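Unit 9: Cable drag and false contact stops

The Purkis cell logged 778 insertion cycles in July. In 25 of them the arm halted above the tray and reported contact, though the gripper had touched nothing. The fault was traced to cable tension read as force at the wrist. 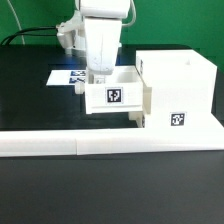 Fig. 9.2 Gripper at the open tray, marker on the tray's front face.

Re-zero the force sensor at the approach pose, with the cables hanging as they will in the cycle. Hold for 200 ms before descending. Keep hands clear until the stop is reset.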